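Why do bed sheets go wrinkly?

Have you ever made your bed, turned around to grab your pillow and found the sheet had gone all lumpy again? Mine does it every single morning, usually when I'm hunting for my other sock.

Let's start with the sheet itself. The one that hugs your mattress is called a fitted sheet. It has stretchy elastic sewn into it, a bit like the waistband on your trackies. You pull each corner over the mattress, the elastic tries to shrink back to its normal size, and that squeeze holds the sheet on.

So where do wrinkles come from? Cloth is made of long threads, going over and under each other – like a tiny basket! If you pull the cloth tight from both sides, it lies flat. If one part is loose, the extra cloth has to go somewhere, so it pops up into little hills.

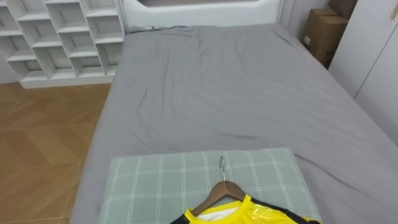

A grey fitted sheet: mostly flat near the foot of the bed, with ripples closer to the headboard.

Ripples often run on a slant. I love this bit! When cloth gets tugged from one corner, the threads slide and lean over, and the folds line up with the tug. Try it with a hanky. Hold two opposite corners, pull gently and watch the folds appear.

Want to flatten your own bed? Do one corner, then the corner diagonally across from it, then the last two. Smooth from the middle out to the sides with your palms. I timed myself at home in Hotdale and the smoothing took me 20 seconds (my best go was 14, but I'd had a big breakfast).

Then tuck any leftover cloth well under the mattress. If it's a big heavy one, ask a grown-up to lift the corner while you tuck.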